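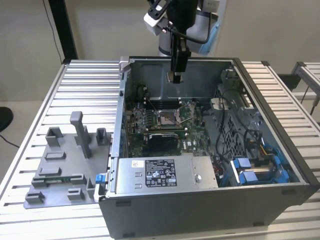
侧板拆掉的台式机主机，平放在带槽的铝台面上，CPU插座还空着。

搜索本站 请输入关键词 搜索

Rimari旧物修理开放日，逛到脚底起泡

2026年9月，我终于去了念叨好久的Rimari修理开放日！往年不是撞上出差就是撞上感冒，这次提前把票订好，闹钟定了两遍，结果前一晚兴奋得睡不着，早上坐在车上一路点头打瞌睡，差点坐过站。

先说怎么去，免得有人跟我一样走冤枉路。出火车站以后坐13路公交，到旧搪瓷厂门口下。千万别听导航的，它会让你提前一站下车，然后沿着河边走一大段石子路（我穿的还是新鞋，脚后跟当场就不行了）。下车后顺着人流走就行，背着吸尘器、抱着台灯的都是往那边去的，我还看见一位大爷用婴儿车推着一台缝纫机，盖着小被子，走得特别稳。

搪瓷厂早就不生产了，厂名Stovero还留在烟囱上，竖着写的，油漆掉了一半。开放日用的是原来的烧成车间和旁边的库房，门很高，里面凉飕飕的，建议带件外套。门口领一张号牌，把要修的东西写上去，然后按类别排队。我带的是外婆留下来的座钟，还有一把伞骨断了的长柄伞。号牌是硬纸板的，用麻绳拴着，我怕丢，直接挂脖子上了，后来发现大家都这么干，满屋子的人看着像行李。

钟表那边排队最长，所以我先去那儿占位。坐镇的师傅叫Chin-lung Chu，说话慢，手也慢，可是你看着看着就不着急了。他拿到我的座钟，没有马上开后盖，先放在耳朵边上听了一会儿，又把钟往左边垫高一点点，再听。我问他听什么，他说听“嘀”和“嗒”中间隔得匀不匀。放歪了的钟，两声之间一长一短，走着走着就停了，很多人拿来修的钟其实搬回家垫一张卡片就能走。我心里一阵激动，想着外婆的钟是不是也这样——不是。他把后盖打开，说油干了，轴眼里都是黑泥，得全拆下来洗，当天弄不完，让我留下地址。

我有点失望，又有点高兴，怎么说呢，本来也怕修得太快，像没修似的。他给我看了一下轴眼里的脏东西，用削尖的小木棍一转，木棍头就黑了。他说洗这个没有捷径，木棍脏了就削掉一截，再转，再削，一直转到出来是干净的为止。他脚边有个装木屑的饼干盒，快满了。收费也很实在，留修的押金13欧，取钟的时候再算零件。我问能不能顺便把钟壳上那道划痕磨掉，他看了我一眼，说那道划痕是谁弄的？我说大概是我小时候弄的。他说那就留着吧。行，听师傅的！

从钟表那边出来正好闻到面包味。库房后门外支了个烤炉，卖一种夹酸奶酪和莳萝的扁面包，烫手，拿纸垫着吃。喝的有黑加仑汁和咖啡，咖啡一般，黑加仑汁很好，酸得人一激灵。我坐在倒扣的木箱上吃，旁边一家三口在争论要不要把家里的电饭锅也拿来，爸爸说内胆都刮花了，妈妈说刮花了又不是坏了，小孩一直在吃奶酪。这种架我家也天天吵。

吃完去看磨刀。Borbély家的磨刀铺是当地的老字号，招牌上写着1833，铺子平时在教堂后面那条坡上，开放日这天把整套家当搬了过来，脚踏的砂轮，下面有个水槽，踩起来哗啦哗啦响。现在当家的是位短头发的女士，围裙上全是灰浆点子。她磨刀之前先用指甲盖试刃，把刀口轻轻搭在指甲上，能“咬住”的就还行，打滑的就得重磨。我看得牙都酸了。她讲厨房刀最常见的毛病是刀尖断掉，多半是拿去撬罐头了（我举手投降，我就是）。断了尖的刀要从刀背那边磨下去，重新找一个尖出来，刀会短一点，但弧度还在。要是从刃口那边磨，切菜的时候中间就会悬空，葱切完还连着一串。我家那把切葱永远一串的刀，可算破案了。

她还卖旧剪刀，都摆在一块毡子上，裁缝剪、花剪、理发剪，还有一把剪蜡烛芯用的，带个小盒子接灰。我挑了一把裁缝剪，拿起来沉甸甸的，剪布的声音跟超市买的完全两样，咔——很长的一声。 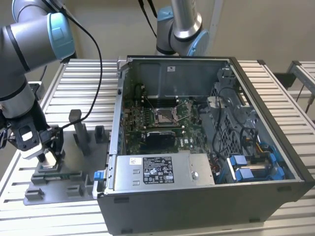

逛这种开放日，我最爱听的是师傅们讲“先后”。修钟的讲先放掉发条的劲儿再拆夹板，不然齿轮会飞；修伞的讲先松伞面再动伞骨；连补锅的都要讲先敲平再上铆钉。我自己动手总是乱来，看见哪颗螺丝就拧哪颗，拧到最后多出来一把，装回去盖子还鼓着。电脑也一样，机箱放倒、侧板一开，绿色主板整个朝上，中间是CPU插座，银色的框子压着，旁边那根细细的金属压杆就是“先后”里的那个“先”：杆子没抬起来，框子就别去掰。左边那排内存插槽也有卡扣，先拨开再拔。我几年前在家给旧电脑清灰，内存条硬拽，拽得手心全是汗，插回去又死活开不了机，最后抱去店里，人家往下一按，咔嗒，好了。那笔检测费我心疼到现在。所以这回我老老实实带了个小本子，每听一位师傅讲拆东西就把顺序记下来，回家一翻，好几页都写着同一句话：先看清楚怎么装上去的。

下午主要耗在修伞那边。修伞的是一对姐妹，摊子后面拉了根绳，挂着两百来把旧伞，都是拿来拆零件的，风一吹全都晃，特别好看。断一根伞骨，就从旧伞里找一根差不多长的换上去。难在“差不多”，长一点伞面绷得太紧，会裂；短一点伞面塌下去，雨水积在那儿，然后哗一下浇你脖子里。姐姐量，妹妹找，两个人不怎么说话，递东西倒是一下一个准。我那把伞是深绿色的，换上去的伞骨偏黄一点，撑开能看出来，我觉得这样更好，以后在伞桶里一眼就能认出来。

等伞的时候我学会了一个小本事：伞面上的线脚开了，用普通针线缝会漏水，针眼就是漏的地方。她们的办法是缝完以后，拿蜂蜡块在线脚上来回蹭，再用手指肚捂热抹匀。蜂蜡就是旁边摊位养蜂人家的，我买了一块，回家以后发现抽屉拉不顺也能用它蹭，推拉窗也能，现在我看见什么都想蹭一下。

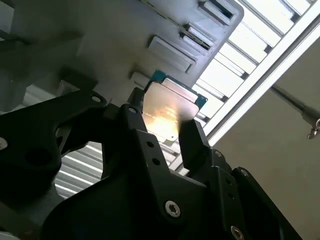

我一直觉得修东西这件事最费的是眼睛。越小的东西越得凑近，凑近了又挡光，师傅们的台灯都是能拐好几道弯的那种，还有人头上戴个放大镜，抬头跟你说话的时候眼睛特别大。Chin-lung Chu说他年轻时候不肯戴眼镜，觉得丢人，结果有一回把一根游丝装反了，表是装好了，走是走的，每天快得离谱，主人拿回来退，他脸红到脖子根，第二天就去配了眼镜。我听完默默把自己的眼镜擦了擦。

对了，缝纫机区也值得去，虽然我没带机器。推婴儿车的大爷就在那儿！他那台是老牌子Tolis，黑漆金花，他说是他太太的，底线老打结。修机器的小伙子没拆机头，先让他自己缝一段看看，大爷很不好意思地缝了一段，歪歪扭扭的，小伙子说您这个梭芯装反了，线应该从另一边出来。掉个头，再缝，好了。旁边看热闹的都鼓掌，大爷脸上又是高兴又是尴尬，说那我推这么远过来算什么。小伙子说那就给您上点油吧，不白来。于是把小被子掀到一边，认认真真地上了一遍油，每个油孔都点到，点完转几圈手轮，再用碎布把多出来的擦掉，还叮嘱他头一回用先拿废布缝一会儿，免得油蹭到好料子上。

说几点我觉得不太好的，也算给后面去的人提个醒。一是指示牌太少，库房和车间之间那道小门没有标，我绕了外面一大圈才找到，后来看见好多人也在绕。二是只收现金的摊位多，附近的取款机在桥那头，走过去要过一个大上坡。三是厕所，排队！女厕的队一直排到搪瓷样品柜那儿。不过样品柜倒是好看，里面有搪瓷门牌、搪瓷水壶、搪瓷的“请勿随地吐痰”，还有一排颜色试片，从奶油白到墨水蓝，每片后面贴着手写的配方，字小得要命。我排着队全看完了，最喜欢一种偏灰的绿色，标签上写着“冬天的豌豆”，谁起的名字啊，太好了。

样品柜边上有位老太太，以前是厂里上釉的，她说喷釉之前铁皮要洗得一个指纹都没有，手摸过的地方烧出来会起小泡。新来的不信，摸一下，烧出来果然是一枚手印，师傅就把那个盆送给他，让他自己拿回家用。她家也有一个，现在养着葱。我问手印还看得见吗，她说看得见，小得很，那时候手还小呢。

快收摊的时候突然下雨了，车间顶上是铁皮，声音大得说话都要喊。我的伞刚好派上用场，一路撑到公交站，没漏！旁边有个姑娘拎着刚焊好的喷水壶，也不躲雨，站在那儿接了半壶，说试试漏不漏。我们俩一起低头盯着壶底看，车来了都差点没上去。

座钟要到十一月才能取，到时候我打算顺便去坡上的Borbély铺子看看，把那把断尖的菜刀带去。想一起去的可以留言，记得穿旧鞋。

读者留言

河边的阿蓝：我去年也走了那条石子路！行李箱轮子都走掉一个，当场拿去修了，也算省事。

半斤莳萝：请问扁面包摊下午还有吗？上次我到的时候只剩黑加仑汁了。

作者回复 半斤莳萝：我下午路过的时候还有，不过队伍挺长，建议一进门先吃。

老周爱拆表：轴眼用木棍清是正经做法，现在很多地方丢进机器里洗一洗就算了。押金这个价很厚道。

不会缝扣子：蜂蜡蹭抽屉亲测有效，拉链也可以蹭，别蹭太多，会粘灰。

豌豆家的：厕所排队那段太真实了，我也把试片全看了一遍，我选墨水蓝。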